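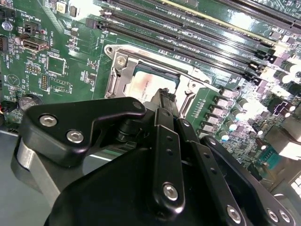
Greifer über dem CPU-Sockel, Prozessor sitzt.

12. Januar – Bedarf für Zelle 2

Senthil will bis Freitag eine Liste, die man auch bezahlen kann. Also:

Zweiter Satz Greiferfinger, schmaler als die jetzigen. Kandberg will 500 Euro pro Paar, Lieferzeit etwa 12 Wochen. Für Metall mit Löchern selbstbewusst.
Testboards: 22 gebrauchte bei Gonholm angefragt. Rekha meint, die Hälfte reicht. Rekha muss sie auch nicht verbiegen.
Kraftsensor: auf November geschoben, zum zweiten Mal.

Offen: Wer zahlt die Spannvorrichtung? Helge sagt Dinesh, Dinesh sagt Helge – Angebot liegt bei mir.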